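Pantry Shelf Finds a New Home, One Table at a Time

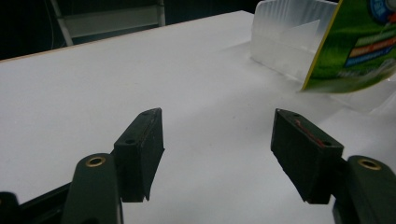
Clasgate Community Center – Kitchen and Pantry Team

The great pantry turnout at Clasgate has reached the white table, and the white table is holding up well. Members of the kitchen team have been going through the dry goods cupboard one shelf at a time, with a simple rule that everything comes out, gets looked at and goes back only if someone can say what it is for.

The rule has been harder on some items than others. A frosted plastic container with ribbed walls has made the cut, as has a bright package with a grassy green design and a yellow border. Several tubs with no lids did not. Several lids with no tubs were granted a second hearing.

"We own 11 jars of paprika," said Rhiannon Landeg, who drew up the new shelf plan. "I don't remember a meal here that had paprika in it."

The shelf plan runs to five pages and includes a color key. Packets will go on the upper shelves, tubs in the middle and anything heavy at the bottom, where the slow cooker has lived since the kitchen moved over from Pumphrey Street. Hefin Prothero has asked that the tea stay exactly where it is. The plan has been revised accordingly.

Groups that use the kitchen are asked to put a name and a date on whatever they leave behind. Tape and a marker hang inside the cupboard door – the marker is on a string, after what happened to the last one. Unlabeled food will be moved to the end of the counter for a week and then offered to whoever is closest.

Spare containers in good shape are free to take from the hallway after the lunch club clears up. The Brisamport Road playgroup has already claimed the square ones for crayons, so please don't get your hopes up about those.

The baking cupboard is next and should be finished in June. It has almost 20 cake pans in it, and at least one of them is on loan from a member who would like it back. If you recognize a heart-shaped pan as yours, speak to Rhiannon.

Posted March 30, 2022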